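Replacement of a lost share certificate

I hold 400 shares in Bolura and can no longer locate the paper certificate. What must I submit to obtain a replacement?
Wafula Makori

Call them. Mine took 2 months.
clikcombe_reader

Holders should write to the registrar and request a letter of indemnity. The completed form must be signed by every registered holder. Where the holding is valued at over 3000 dollars, a bank countersignature is required.

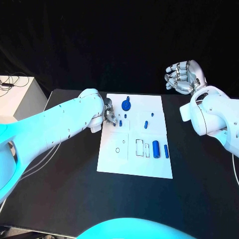
Please sign in ink, as photocopied signatures are returned. The fee is payable when the form is filed.
Nyaga Help Desk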